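Section 6: The carpeted floor

This section covers day-to-day care of the carpet, spot cleaning, moving furniture and the deep clean. It replaces the floor pages in the March edition of the Zetbridge room guide. Issued June 2020.

Read 6.1 before you use any cleaning product on the floor. If you are only vacuuming, go to 6.3.

6.1 Before you start

The carpet is grey and is fixed to the slab with adhesive. There is no underlay. Water that gets through the backing has nowhere to go, so all cleaning in this section uses as little of it as possible.

You will need:

Upright or barrel vacuum with a powered brush head
Crevice tool
White cotton cloths
Spray bottle
Zikura neutral carpet cleaner
Blunt spoon or plastic scraper
Wet floor sign
Fan, if the windows are shut

The cleaning cupboard key is on the hook inside the kitchenette door. Return it when you finish.

CAUTION: Do not use bleach, laundry powder, eucalyptus oil or dishwashing liquid on the carpet. Bleach takes the colour out. Laundry powder and dishwashing liquid leave a residue that picks up dirt.

CAUTION: Do not use coloured cloths or printed paper towel. The dye can transfer.

6.2 Power for floor equipment

1. Use the double outlet beside the door. It is labelled CLEANING.
2. Check the lead for cuts before plugging in. If the sheath is damaged, tag the machine and leave it out of use.
3. Run the lead along the wall and start work at the far end, coming back towards the outlet.
4. Keep the total load on the outlet at or below 2,000 watts. Do not run the extraction machine and the fan heater from it together.
5. Switch off at the wall before changing heads, clearing a blockage or emptying the barrel.

Note: Desk outlets are on a separate circuit. Do not unplug anything at a desk to make room for the vacuum.

6.3 Vacuuming

The open floor is vacuumed every working day and the edges once a week. After rain, do the entry strip twice.

1. Pick up paper clips, staples, cable ties and screws by hand. These jam the brush roller and can tear the belt.
2. Lift loose leads off the floor. Do not drive the brush head over a lead.
3. Set the head to the low pile setting. On the high setting it will glide over the carpet and leave grit behind.
4. Work in straight, overlapping passes. Go slowly on the return stroke.
5. Turn ninety degrees and repeat along the main walkway.
6. Change to the crevice tool for the skirting and around the feet of anything that stays in place.
7. Empty the barrel into the outside bin. Fine dust should not go in the kitchenette bin.

Note: If the vacuum leaves fluff in a line, the brush roller is worn or has hair wound around it. Cut the hair off with scissors along the groove in the roller. Spare belts are in the Yeo storage tub on the bottom shelf of the cupboard.

CAUTION: Never use the household vacuum on plaster dust, toner or broken glass. Toner passes through the bag and comes out the exhaust. Ring the office and ask for the filtered unit.

6.4 Spills and spots

Deal with spills straight away. Tea and coffee will usually lift from fresh carpet with plain water.

1. Put out the wet floor sign.
2. Scrape up solids with the spoon, working from the outside of the spot to the middle.
3. Press a dry white cloth onto the spill. Stand on it if you need to. Change to a fresh part of the cloth until no more comes up.
4. Mist the spot with cold water. Three or four squeezes of the bottle is plenty for a spot the size of a saucer.
5. Blot again. Do not rub. Rubbing frays the fibre and the patch will show even when the stain has gone.
6. If the mark is still there, spray neutral cleaner onto the cloth, then press the cloth onto the mark. Leave it for up to 15 minutes.
7. Mist with clean water and blot dry. Any cleaner left behind will attract soil.
8. Lay a folded dry cloth over the spot with a weight on top and leave it overnight. Wrap the weight in a plastic bag if it is made of metal.

For particular stains:

Chewing gum. Hold a bag of ice on it until it goes brittle, then crack it with the spoon and vacuum up the bits.

Ballpoint ink. Dab with a cloth dampened with methylated spirits. Test in a corner first. Open a window and keep the cloth away from the heater.

Grease and machine oil. Blot up what you can, then use neutral cleaner as in step 6. Two or three goes may be needed. Do not use degreaser from the workshop, as it softens the adhesive.

Mud. Leave it to dry completely. Break it up with your hand and vacuum.

Milk. Rinse and blot until the water comes away clear. Milk left in the backing will smell within a day or two in warm weather.

Whiteboard marker. Report it. Su-bin Jang keeps the solvent and will come and do it.

Note: Write any spot that does not come out in the floor log, with the date, what was spilt and what you have already tried. The contractor needs to know what has been put on it.

6.5 Moving furniture and equipment

Most of the wear on this carpet comes from furniture being pushed across it.

1. Clear the path first. The door opening is 910 mm wide, so measure anything bulky before you lift it.
2. Empty drawers and shelves.
3. Lift with two people. If a piece cannot be lifted, use the felt-faced sliders from the cupboard, one under each foot.
4. Do not use sliders under anything on castors. Lock the castors once it is in position.
5. Put a cup under any narrow foot that will stay in the same spot.
6. Check that no leads are caught under feet, castors or the base of the item.

CAUTION: Do not move anything that is bolted, plugged in or marked with a Cletus asset label without asking Byung-chul Moon. Clean up to it and leave it where it is.

Dents left in the pile will mostly come up by themselves. To speed it up, lay a damp white cloth over the dent, hold a warm iron just above the cloth for a few seconds, then lift the fibre with your fingertips. Do not let the iron touch the carpet.

6.6 Chair mats

Chair mats are optional. If you use one, choose the smooth-backed type made for low pile. Studded mats are meant for thicker carpet and will leave a pattern of holes in ours.

Lift the mat monthly and vacuum beneath it. Grit trapped there works like sandpaper.

6.7 Deep clean

The whole floor is cleaned by hot water extraction every 18 months. Hye-jin Na makes the booking and puts a notice on the door the week before.

Before the contractor arrives:

1. Remove bins, bags, boxes, footrests and shoes from the floor.
2. Tie up hanging leads so that they clear the carpet.
3. Stack visitor chairs in the corridor, leaving the fire exit clear.
4. Vacuum the whole floor as in 6.3, edges included.
5. Mark problem spots with a small cross of painter's tape and match them to the floor log.

After the clean:

1. Keep off the floor until it is dry to the touch. Overnight is normal. Allow longer in winter.
2. Leave the fan running and the internal doors open.
3. Put foil squares under metal or timber feet if they must go back early. Remove the squares the next day.
4. Vacuum once the pile is fully dry.

Note: A stain that comes back after the deep clean has wicked up from the backing. Treat it again as in 6.4, using less water, and weigh down a dry cloth on top.

6.8 Checking the floor close up

Do this after any furniture move and before signing off the weekly edges.

1. Turn on all the lights. Scuffs and flat patches are hard to see on grey in dim light.
2. Get down low and look along the pile, including the floor beneath raised equipment and beside any upright.
3. Look for lifted edges, pulled loops, dark traffic marks and small hardware that the vacuum missed.
4. Trim a pulled loop level with sharp scissors. Do not pull it.
5. Press down any lifted edge. If it springs back, tape over it and report it the same day as a trip hazard.
6. Write the result in the floor log and initial it.
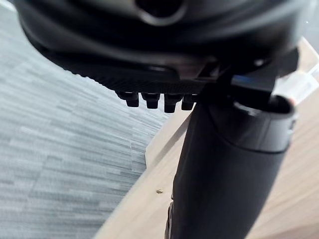

6.9 Reporting and supplies

Lifted edges, burns and water under the carpet: Woo-jin Wi, building desk.
Cleaner, cloths, bags and belts: Nam-gil Hong. Put requests on the sheet inside the cupboard door.
Deep clean bookings: Hye-jin Na.

Keep the floor log in the cupboard. Full logs go to the building desk.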